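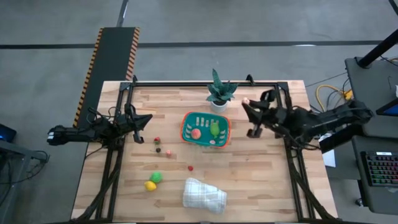

Peut-on laisser une plante grasse sur un plan en bois massif sans l'abîmer ? Avec une soucoupe dessous et un coup de chiffon après l'arrosage, le bois ne bouge pas.

Bon, mon avis sur le plateau Kermani de chez Vastent, écrit vite fait entre deux lessives. Acheté en mars, 82 euros, livré en 2 jours. Lamelles claires et brunes mélangées, format plan de travail. Lourd. Prévoir quelqu'un pour le monter à l'étage, moi c'était Desmond, merci Desmond.

Ce que j'aime : le mélange de teintes. Les miettes et les petites rayures se voient beaucoup moins que sur notre ancien plateau blanc. Avec un panier vert canard à bord orange et un petit pot blanc, ça rend super bien, le bois clair supporte les couleurs vives. Les faux fruits des enfants finissent dessus tous les soirs, aucune marque pour l'instant. La pêche roule, par contre. Les paniers à fentes c'est pratique, on voit ce qu'il reste dedans sans tout vider.

Moins bien : l'huile. Fourni brut, et la notice tient sur un demi papier. J'ai mis deux couches de Revuner, poncé léger entre les deux, une nuit de séchage à chaque fois. Première couche trop épaisse, ça collait encore le dimanche soir. Essuyez l'excédent tout de suite, vraiment. Et l'odeur - fenêtres ouvertes obligatoire.

Les bords aussi. Un peu vifs à la livraison, j'ai repassé du papier de verre fin dans les angles, dix minutes et c'etait réglé. Un copeau parti sur une lamelle du dessous, invisible, j'ai pas réclamé.

Taches : café, rien. Betterave, une ombre rose qui est partie au savon noir. Cerne d'eau sous un pot sans soucoupe, celui-là est resté, il faudra reponcer.

Hadiza a pris le Droken, moins cher, plus fin, il a déjà gondolé près de son radiateur. Je garde le mien. Quatre étoiles, j'enlève une pour la notice et pour l'huile pas fourni.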